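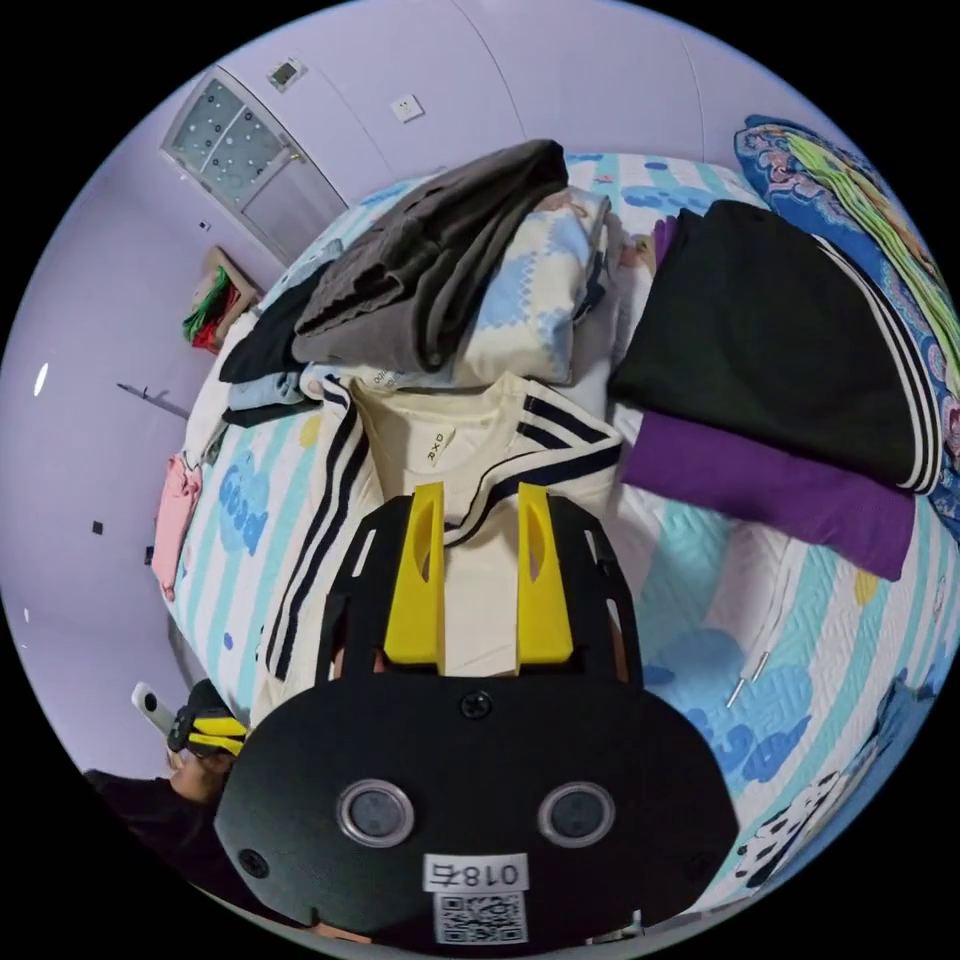
Mirnen Comic Fair returns in February with a bigger hall

The Mirnen Comic Fair will come back in February after one year of pause, and this time it moves to the old Stemell sports hall behind the train station. The organizer, Torunn Berge, confirmed the new place this week in a letter to the dealers.

The last fair was held in the public library and had 1,318 visitors over two days. That was too many for the reading room, and on the second morning the line went down the stairs and out to the bicycle racks. The sports hall has space for 468 people at one time. It also has a loading door, which the dealers have asked for since the first edition.

"I carried long boxes up two floors for six years," said Gunnel Haugland, who sells Scandinavian and Belgian albums from the 1960s and 1970s. "My back is very happy with this news."

The guest of honor is Chepkoech Were, who writes and draws the science fiction series Pelosura. The eighth book in the series came out last fall. She will sign on both days from 11 a.m. to 1 p.m. and will give a talk on the first afternoon about how she plans a long story. Each visitor may bring three books to the signing table -- the limit is for everyone, also for dealers.
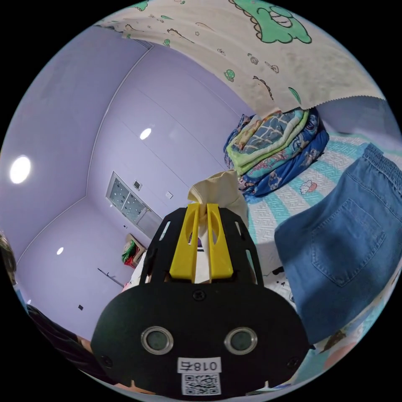

Joyce Bakilana will lead a panel on small fan magazines. She edited one herself for nine years, printed on a school copy machine, and she will bring a full set that visitors may read at the table. Two other editors are invited, but their names are not yet confirmed.

The auction on the second day has about 400 lots. Most of them come from the collection of Hjørdis Amundsen, who ran the Amundsen bookstore on the harbor street until it closed. Among them are original cover drawings, convention programs from the early years, and a nearly complete run of the local club newsletter. Number 14 is missing, and Ms. Amundsen would be glad to hear from any person who owns a copy. Lots can be viewed from 9 a.m., and the bidding starts at 2 p.m.

There will be 300 weekend passes in advance sale, at the library desk and at the door of the sports hall. Day tickets are sold only at the door. Children under 12 come in free with an adult. The costume parade is again on the first day, but it will now go inside the hall and not across the market square, where it rained two times in a row.

Dealers who want a table should write to Ms. Berge before the end of the month. Eleven tables were still free when this item was written -- most of them along the north wall.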